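Sopacua furniture maker to reopen Varnia sawmill

Esell, the furniture maker based in Sopacua, will reopen the old sawmill at Varnia in October and move its table production there, the company said this week. The mill closed 17 years ago and has been used for storage since.

The site covers almost 3000 square meters, including the drying sheds behind the main hall. Esell signed a long lease on the buildings in spring and has spent the months since then replacing the roof over the east side and putting in new wiring. The saw itself will not run at first. Boards will come in already cut from a yard in Jasetti and will be dried, planed and glued at Varnia.

"We ran out of floor space two years ago," said Afiq Goh, who manages production at Esell. "Right now we glue tops in one building and sand them in another, and they go across the road on a cart. When it rains we stop."

The company makes dining tables, desks and benches, mostly for schools and small restaurants. It sold 2000 tables last year. Goh said the new hall would let it take larger orders, but he would not give a target for next year.

Most of the current staff will transfer. Esell expects to hire for the finishing room and the loading dock, and applications open at the end of summer. A bus already runs between Sopacua and Varnia, but the last one back leaves at 5:40 in the afternoon, before the late shift would end. The company has asked for a later departure and is waiting for an answer.

People living on the mill road raised the question of truck traffic at a public meeting held in the Varnia school hall. Under the permit, trucks may use the road between 7 a.m. and 6 p.m. and must enter from the north side. The drying sheds will be heated with offcuts from the planing line, and smoke from the stack will be measured twice a year.

Some of the mill's old equipment will stay where it is. The main saw frame is too heavy to move without taking down a wall, and the town has asked that the brick chimney be kept. A second building, closer to the river, is not part of the lease and remains empty.
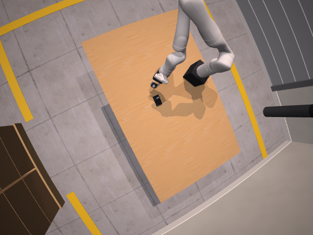
A wooden tabletop in a computer rendering.

The workshop in Sopacua will be kept for repairs and custom pieces. Its showroom stays open with the same hours. Customers who have tables on order will be told by letter if their delivery date changes, and pickups will continue from the Sopacua yard until the end of the year. Delivery within 200 kilometers remains free.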